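3.2 Conditions de conservation des échantillons textiles

Les échantillons proviennent de deux fonds, Grarkside et Lusley, constitués de toiles de lin et de sergés de laine non teints. Chaque coupon a été conditionné pendant 15 jours à humidité relative constante avant la première pesée. Les coupons présentant une reprise ou une lisière irrégulière ont été écartés du lot principal et traités séparément (section 3.4).

Le vieillissement accéléré a été conduit en enceinte fermée pendant 300 heures, selon le protocole Ernum modifié. La modification porte sur la durée des paliers : le palier sec a été allongé afin de limiter la condensation à la surface des fibres lors du retour à température ambiante. La perte de masse est exprimée par rapport à la masse conditionnée, et la résistance à la traction a été mesurée dans le sens chaîne uniquement, le sens trame n'étant pas exploitable pour les coupons les plus étroits.

Les sergés du fonds Lusley perdent davantage de masse que les toiles, mais conservent une meilleure cohésion. L'écart se réduit après correction du taux de suint résiduel. Pour les toiles, la rupture survient de préférence le long des anciens plis, ce qui confirme les observations antérieures sur le fonds Swai.

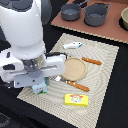

Figure 2. Vue du poste.

La dispersion des mesures reste plus forte pour les toiles à faible compte de fils. Une partie de cette dispersion tient au mode de stockage antérieur, les coupons pliés et les coupons roulés n'ayant pas été distingués à l'inventaire. Les valeurs aberrantes ont été conservées dans le calcul des médianes.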